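El club de robótica de Sedamwood cuelga copas en un simulador

28 Jun 2022

Os debía noticias del club Atilano desde hace semanas, así que voy con ellas antes de que se me eche encima el verano. Para quien no nos siga: somos el grupo de robótica de la escuela Sedamwood, nos reunimos en el aula del fondo del segundo pasillo (la que tiene la persiana rota) y este curso, por primera vez, nos hemos apuntado a la Copa Burnwood de manipulación. La modalidad es toda en simulación, o sea que no hay que llevar ningún robot a ninguna parte. Menos mal, porque el presupuesto del club para este año eran 375 euros y se nos fueron casi enteros en arreglar dos ordenadores que ya estaban bastante cascados.

La prueba que nos ha tocado se llama "el colgador" y suena a tontería hasta que la intentas. Hay una mesa, un soporte de esos de brazos para tazas y un par de brazos robóticos que tienen que manejar copas sin tirar nada. Una copa colgada boca abajo de un gancho, con el pie arriba, tiene muy poco margen: si la acercas torcida le das un golpe al soporte, y si la sueltas antes de tiempo se va a la mesa. ¡Y vuelta a empezar! Lucía se pasó una tarde entera peleándose con el mismo gancho y al día siguiente volvió con una libreta llena de dibujitos de ángulos que todavía estamos usando.

Los chavales trabajan sobre todo con dos vistas, una general de la mesa y otra desde la pinza. Al principio todos querían mirar solo la general, claro, que es la que se entiende a la primera. La de la pinza marea un poco y además ahí las sombras despistan muchísimo. Más de uno ha intentado apuntar a un gancho que era la sombra de un gancho, y yo la primera, que conste.

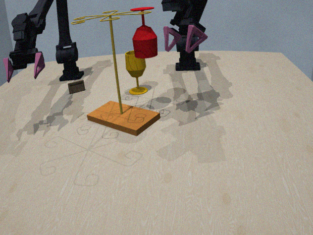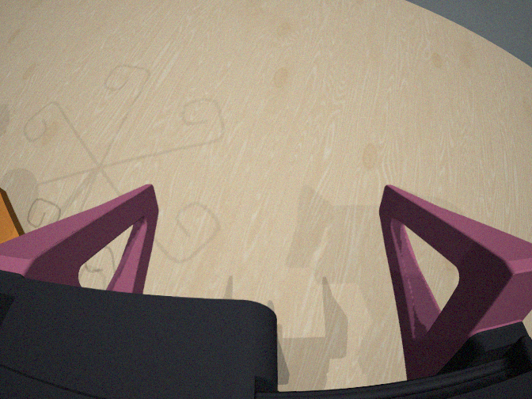 La prueba del colgador en el simulador, con los dedos de pinza triangulares y la sombra de los ganchos sobre la mesa.

Los dedos triangulares han dado para mucho debate. Hay quien dice que con unos dedos rectos iríamos más rápido y hay quien no los cambiaría por nada, sobre todo Hugo, que se ha aprendido el modelo de memoria y corrige a cualquiera que los llame "las perchas". El reglamento no deja tocarlos, así que el debate es puramente deportivo, pero nos ha ocupado unas cuantas meriendas.

En junio nos visitó Maureen Birkett, que lleva la parte de escuelas en la Copa Burnwood, y estuvo con nosotros toda la tarde. Yo esperaba una charla con diapositivas y lo que hizo fue sentarse en un taburete entre dos alumnos y pedirles que le contaran en qué se habían atascado. Les dijo que apuntasen cada intento, también los malos, con una línea sobre lo que había pasado. "El intento que no apuntáis lo vais a repetir", les soltó, y desde entonces hay una hoja pegada junto a cada pantalla.

Y funciona, la verdad. Gracias a las hojas sabemos que para la ronda clasificatoria hicimos 58 intentos guardados, y repasándolos vimos que casi siempre fallábamos en lo mismo: mover los dos brazos a la vez cuando solo hacía falta uno. Ahora el segundo espera apartado hasta que el primero termina. Es más lento, sí, pero los brazos ya no se estorban y el ambiente en el aula ha mejorado bastante (antes se echaban la culpa unos a otros, cada pareja con su brazo).

Con eso hemos pasado a la siguiente ronda - ¡primera vez en la historia del club! - y nos toca medirnos con el equipo de Goodall, que según cuentan van muy fuertes y tienen una estrategia para las copas que no sueltan ni a tiros. Nosotros tenemos la libreta de Lucía.

Quedan cosas por resolver. Hay que decidir quién lleva los mandos en la ronda, porque se han ofrecido todos, y hay que entregar una memoria escrita que de momento consiste en un título y una portada muy bonita. Si alguna familia tiene una pantalla que no use, nos vendría de maravilla, que ahora mismo se apelotonan cinco alrededor de la misma y los de atrás no ven nada.

El club abre también a quien solo quiera mirar. Basta con pasarse después de clase y llamar fuerte a la puerta, que con los auriculares puestos no siempre nos enteramos.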